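Miltmont Council Division Records

Roll-call votes from Miltmont borough council, one row per division. Release 2 holds 663 divisions, of which 242 concern budget amendments. Minutes were transcribed by Bimla Goel and checked against the clerk's signed copies by Gavin Ogilvie.

Files
divisions.csv – date, motion number, mover, result
votes.csv – one line per councillor per division
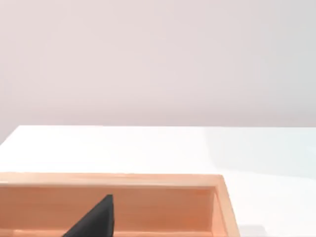

Abstentions and absences are coded separately (A and X). Release 1 merged them, so turnout figures from the two releases should not be compared. Ward names follow the current boundaries; Birko and Gourlay are listed as separate wards throughout.

Known gaps
Voice votes are left out. Committee divisions are not covered. Three motions have no recorded mover and the field is blank.

Last updated Monday, April 7, 2025. Send corrections to Gavin Ogilvie with the motion number.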